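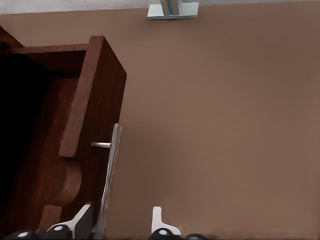 Figure 1. Cabinet in dark reddish-brown wood, rendered.

Do Free Downloads Fill a Room? A Project on One Mixtape and One Show

Music Business, second-year group project
Group: Ruby-Lee Ormsby, Hemi Tautahi, Kiri Mudgway
Supervisor: Ferenc Juhász
Submitted 2021-08-28

Why we picked this

Everyone in our class repeats the same story about free mixtapes. An act gives the music away, the download count climbs, blogs write about the download count, and then people come to the shows. We had heard it in two lectures and read it in most of the press kits we were handed. None of them showed what came between the count and the door.

Our act was Mulska, a three-person rap group who put out their mixtape Pidex for free in February. They let us see their numbers on Korletey, the site that hosted it, and the ticket list for their release show at Pollell. Hemi knows their producer from school, and we should say so, as it probably got us the access. The group did not see this report before we handed it in.

What we collected

The download page showed 1,489 downloads on the day of the show. That number went into the band's posts right away, with a flame next to it. Pollell's list showed 81 paid tickets. We stood at the door with a one-page survey and 68 people filled it in. Kiri also went through the comments under the mixtape and the video for the second single, but so many of them came from other rappers asking for a follow back that we dropped them from the report.

The survey asked how the person had heard of the group, if they had downloaded Pidex, if they had listened to all of it, and if they had seen Mulska before. We left a space for anything else. Most people left it blank or wrote that the bar line was too long.

What a download is

We spent longer on this than planned. Korletey adds one to the count each time the button is pressed. It doesn't check if the same person pressed it yesterday, and it counts a download that fails halfway. Ruby-Lee tested this by downloading the tape twice on her phone and once on her laptop. The count went up by three, so three of the downloads in our own data are ours.

We asked the group's manager, Kirsty Te Moana, if she knew how many separate listeners there were. She said she didn't and that promoters never ask. She was friendly about it, and we believe her. It does make us wonder why the figure goes at the top of every email she sends.
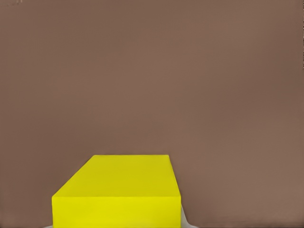

What the door survey said

The largest group had come with a friend who was already a fan. The next largest knew one of the members personally. People who had found the mixtape online first and then bought a ticket made up 15 of the surveys, and several of those had also seen Mulska open for someone else last year, so we can't say the mixtape brought them in.

Among people who had downloaded Pidex, hardly any had played it to the end. The first two songs were the ones they could name. One man told Hemi he had downloaded it in the line outside so that he could tick yes.

None of this means the tape failed. It was one show in a town where the group has cousins. A cold night or a football game could have moved the ticket count more than anything we measured.

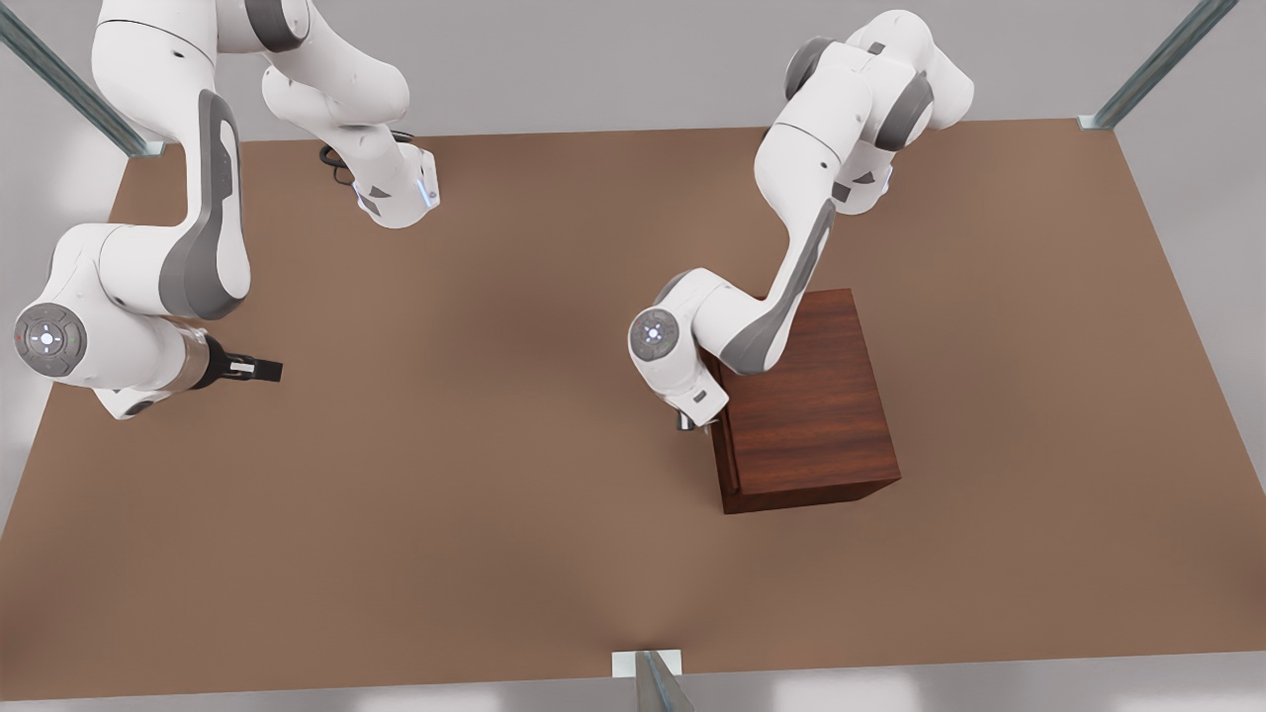 The press pitch for Mulska leaned on three numbers: downloads, video views and followers. Laid out in an email they look like three separate signs of a fan base, and we took them that way in our proposal. When we compared the dates, all of them jumped on the same two days, when a bigger account shared the video. Each of the metal posts in the picture has its own plate to stand on, and that is how we had drawn our three numbers in the first plan. In practice they were all resting on that one share. Mr. Juhász had warned us about this in week two and we argued with him - he was right. If we did it again we would pick one number and follow it properly.

Problems with our own work

The survey only reached people who came. Someone who loved Pidex and lives four hours away is invisible to us, and that could be a lot of people. We also lost the early arrivals while Kiri was looking for pens. The "how did you hear" question let people tick more than one box, and plenty did, so we had to decide what counted as their main answer. Hemi and Ruby-Lee sorted the forms separately and disagreed on a few. We went with Ruby-Lee's sorting.

What we would tell the group

Keep giving the tape away if they want to, as it costs them little. Ask for an email address and a town at the download page, even if the count drops. Put the ticket link on the same page; in August it was still two clicks away, under the merch. And take the download figure out of the first line of the pitch until they know what it stands for. Kirsty has said she will try the email box on the next release and leave the pitch as it is.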